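Lost and Found: What Happens to Things Left on the 118 Bus
Project report, second-year Geography, Altstead College

1. Why this subject

Our group was meant to study passenger flow. We spent two weeks at Halard interchange with clipboards, recording who got on and who got off, and learned that people get on in the morning and get off a little later. Our tutor suggested we look for something with more of a question in it. By then one of us had left a coat on the 118, and had started a correspondence with the bus company that was already longer than our literature review.

The question became: what do people leave on a rural bus route, where does it go, and does it ever come back?

2. Method

The 118 runs from Altstead to Wesia by way of Halard. The depot at Wesia keeps a ledger of found property and let us copy out everything from October to March, provided we did it between two and four in the afternoon and used pencil. The ledger has columns for date, bus, item, seat and outcome. The seat column has been filled in twice, both times with "yes".

We also put a short questionnaire on the seats. We got 211 back. Several had been used to note down shopping, which we have not included in the analysis.

3. What gets left

The ledger gave us 1078 entries for the six months. Gloves were the largest group by a long way, nearly always single. Umbrellas came next, then hats, then a category the depot calls "food, sealed" and another it calls "food". There were fewer phones than we expected. People seem to notice a missing phone before the bus has pulled away, whereas a cello bow can apparently travel to Wesia and back three times before anyone feels its absence.

Entries rise sharply on wet days. We had hoped to draw a graph of this against rainfall, but the nearest weather station is on the far side of the hill and disagreed with the ledger so often that we trusted neither.

4. Where it goes

Small items are sorted by the week they came in. After four weeks they move to the back room, and after twelve they are given to the Chraibi charity shop next door, where several passengers told us they had bought their own gloves. The system relies on plain grey bins, and on everyone remembering which week is which.
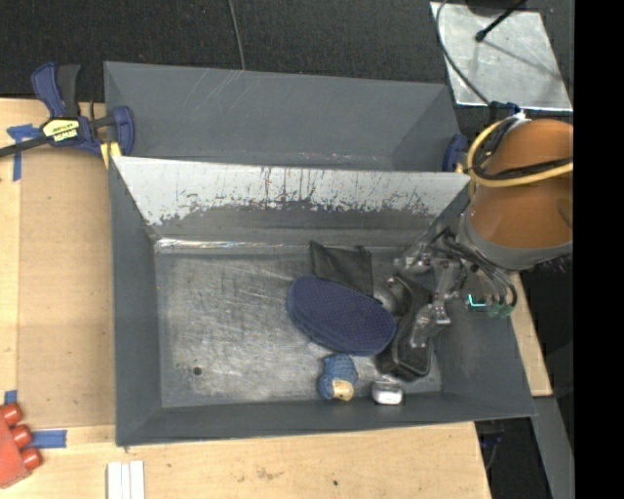

One reader of our draft, who signed only as Petra, objected that twelve weeks was far too short. She had lost a scarf in November, did not think to ask until the spring, and felt that a scarf ought to be held at least until the next cold weather. We put this to the depot. The answer was that they would need a bigger back room, and that they had asked for one before we were born.

5. Does it come back?

Mostly it doesn't. Where the outcome column was filled in, "collected" appeared far less often than "shop". Of those who answered the questionnaire, more than half had lost something on a bus at some time, and most of these had never asked after it. The usual reasons were that the item was cheap, that the depot was a long way off, or that they had assumed it was stolen. Only a handful knew there was a ledger at all.

Distance matters here. A passenger from Altstead must take the 118 to its final stop to collect a glove, and the return fare would buy a new pair. Two people told us they had made the trip and left something else on the way home.

6. Problems with the study

The ledger is kept by whoever is on shift, and handwriting varies. We have one entry that is either "child's boat" or "child's coat" and have counted it as clothing. Our questionnaire only reached people who were on the bus, so anyone who gave up on it after losing something is missing. We printed 500 copies, which was optimistic.

7. Suggestions

A list of found items at Halard interchange, even a handwritten one, would save a good many journeys. A drop-off at the Altstead end, once a week, would save more. The depot has agreed to think about the list.

The coat has not been found.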